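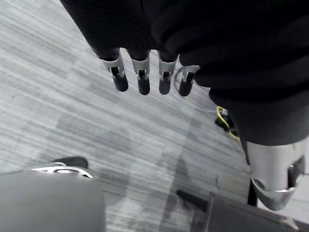 Shen two-handed robot: specification and open floor sessions

Shen is Grolwood's two-handed machine for work in lived-in rooms: bathrooms, small kitchens, spare bedrooms, the corner where the cleaning things are kept. It has jointed hands with separate fingers, and we are very happy with how they turned out! If you have only used two-jaw grippers before, come and try one of these on a toothpaste tube. You'll see why we keep going on about fingers.

What you get

Body with two arms and two multi-jointed hands
Head camera and a small camera at each wrist
Mindis control software, installed on your own laptop or one of ours
Spare fingertip set
Floor stand for charging and storage
Printed setup guide, plus a day of training at Stustholm

Working payload per hand: 2000 g
Warm-up after power on: 10 minutes
Mains cable: 6 m
Warranty: one year, fingertips excluded

The fingertips wear, as they do on any hand that gets real use. Changing a set takes a small hex key and a bit of patience the first time (the second time goes much faster, and by the fourth you'll be chatting while you do it).

See it at Stustholm

We hold an open floor session every Tuesday afternoon, and doors stay open until 1730. It's a working floor, so you see whatever the team is busy with that day. There's no stage and no script. Some weeks it is dishes, some weeks it is folding. Lately it has been bathroom jobs, which we love, as a vanity packs a lot of awkward shapes into a very small space: mugs, brushes, soft tubes, slippery basins.

The bathroom corner has a counter with a gray marble pattern, a sink, a toilet and a cabinet, all set up at normal household height. The operator's desk is in the same room, so you can go back and forth between the robot and the Mindis screen and ask questions at either one. Please do ask! The best suggestions we've had for the hand came from visitors who clean or care for a living.

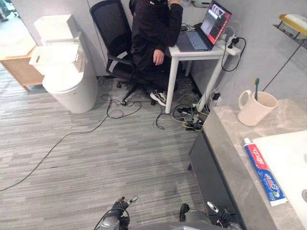

Shen's hands by the vanity, with the toothbrush mug and toothpaste on the counter and the desk at the back.

Trying it yourself

Visitors may take a turn at the controls once the afternoon's main task is finished. Turns are short, and a team member stays beside you. Most people want to go straight for the toothbrush. Start with the mug: it has a handle, it's a forgiving size, and you get a feel for how the fingers close before you move on to anything thin.

Before you come

Wear flat shoes and watch for cables on the carpet. Bags and coats go on the hooks by the entrance. Children are welcome with an adult. If you'd like us to try an object from your own workplace, bring it along, clean and empty, and tell the desk when you arrive. Glass and anything with a blade has to be agreed with us beforehand.

Groups should write to the Stustholm desk a week ahead. Single visitors can just turn up.

Shen is sold direct by Grolwood. Ask for a quote at the session or through the contact form, and mention whether you need the training day at your own site.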